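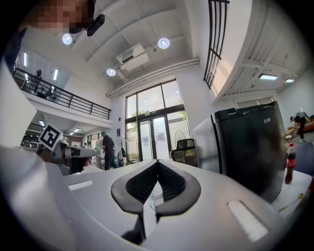 When Severino Vidal talks about a room, he begins with the ceiling. Most visitors, he says, begin with the floor, and they are wrong to do it.

"The floor you can change in one weekend," he told me. "You move the tables, you throw away a carpet, finished. But the ceiling stays with you for twenty years, and all the time it is giving you heat or cold or noise."

Vidal looks after the shared workshop in Warnthorpe, and it was he who persuaded the members to take the place when it had been empty for two winters. We met there in June, a little after four in the afternoon. With him was Abílio Seixas, who drew the plans for the conversion and who still comes in to argue about them.

The building has one tall hall, with beams left open under a white ceiling and a mezzanine along the side. At the end there is a window wall in black frames that goes up to the ceiling, and through the glass doors at its foot one sees the trees. I asked Seixas if the window was the reason they chose the hall.

"For Severino, yes. For me it was the reason to say no," he answered. "A tall glass is beautiful and it is also a big radiator that you cannot switch off. I made him a calculation on paper. He put the paper in his pocket and signed the contract."

Vidal does not dispute this. He remembers that the first summer was hard. The members brought fans from home, and for some weeks people came at six in the morning and left before lunch. The air conditioner arrived only in the second year, after a long discussion about where to hang it. It went up high, near the ceiling, and Seixas is still not happy with the position.

"Cold air falls, so high is correct," he said. "But to clean the filter you need the long ladder, and the long ladder is always behind something. I wanted it on the wall of the mezzanine, where a person can reach it standing up."

"And then the people on the mezzanine would have frozen," said Vidal.

They keep a standing fan near the window also. Vidal says that it does more than the machine on the ceiling, at least in May and September, when the doors can stay open and the air only needs a small push.

The mezzanine itself was the largest expense. There was an old storage platform in the hall, made of timber, and the first idea was to repair it. The quotation for the repair was so high that they took it down and built again. The railing is black metal, and Vidal chose the colour to go with the window frames. A person who is tired of the noise can go up, sit on a chair and look down at the others. This was not in the plan. Seixas had drawn shelves for the whole length.

"I came one morning and there were no shelves, there was a chair," he said. "I asked who had put it. Everybody looked at the floor. Now I think the chair was a better idea than my shelves, but please write that I said it slowly."

I wrote it.

We spoke for some time about light. The tubes on the wall behind the balcony are the oldest lamps in the room and give a flat, white light which Vidal likes for reading drawings. The round lights on the ceiling came later. The members had voted on them, and the vote was close: the other proposal was a row of hanging lamps from Sasaki, which were more handsome and would have cost 1,111 more. Vidal still has the leaflet in a drawer.

"In the evening the round ones are better," he said. "In the evening the window becomes black, like a wall, and you want something soft above your head. At midday you do not notice if they are on."

There is a metal clothes rack close to the doors, and it has its own small history. For the first months the coats were on the backs of the chairs, and then on the railing. Vidal bought the rack second-hand from Nellora, a dress shop that was closing in the next street. He carried it home on foot, 200 metres in the rain, and he says it squeaked the whole way. A proper cloakroom has been on the list of works ever since. It stands at number 9.

What is at number one? Here the two men gave different answers at the same moment. For Vidal it is a blind for the upper part of the glass, which the firm Sendenetti has already come to measure. For Seixas it is the sound. Such a high room, he explained, gives every word back to you, and when six people are talking it becomes tiring. He would like soft panels between the beams.

"Then you will not see the beams," said Vidal.

"You will see them. You will see the lower half of them."

They went on like this for a while, – in Portuguese, then in English again for my benefit – and I used the time to walk to the doors. Outside it was cooler under the trees. When I came back in, Seixas was drawing a panel on the back of an envelope, and Vidal had gone to look for the long ladder.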